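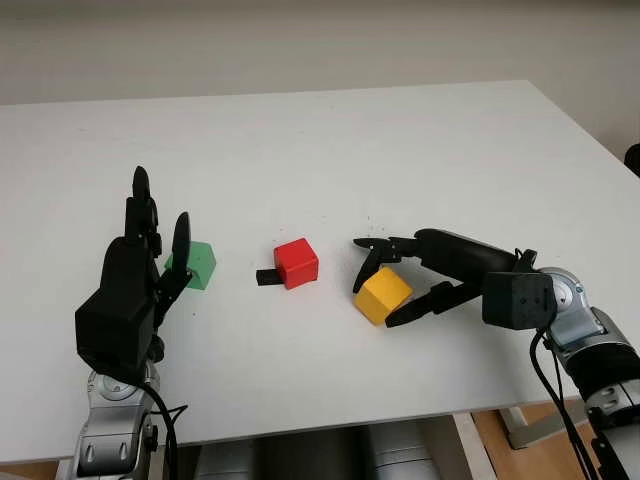 Green, red, yellow. White table, plain wall, and my whole heart.

Hello friends, it's been a while! I've been meaning to write about blocks, because blocks have taken over my winter and I can't keep it to myself any longer. Short thread, or as short as I ever manage (sorry, Selorm).

It started when Araceli Pacheco cleared out her hall closet and handed me a bag with 44 blocks in it. I kept 23 and passed the rest along to Hugo Ortuño for his two girls, who had them all over the stairs by dinnertime, I'm told.

What I love is how little you need. Three colors on a bare table and you've got a whole afternoon. Which one goes on the bottom? Do you line up the edges or let them wander? I have opinions on this and I'm going to share them.

Red goes on the bottom. Always! It's a good strong color and it looks like it means to stay put. Yellow in the middle, where it brightens everything up, and then green on top like a little hat. Lorcan Cullinane says yellow on top and we have agreed to stay friends. 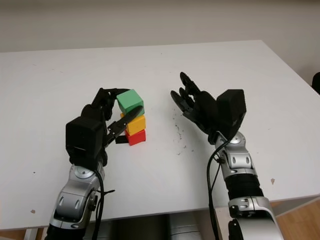 Red, yellow, green, bottom to top, the proper order. A bit offset and I like it better that way.

I used to fuss and nudge until every side was flush, and then my mother-in-law watched me for a while and asked if I was building a tower or filing paperwork. So now I let them sit a little crooked. A stack with a lean to it has some personality, don't you think?

If you're trying this at home, a plain light table is lovely for it, the colors just sing. Take the tablecloth off first (I learned that one with a full cup of tea nearby).

In February I want to try four high, maybe with a blue if Araceli turns one up. Tell me your stacking order in the replies, I really do want to know, and yes, Lorcan, I've already got yours.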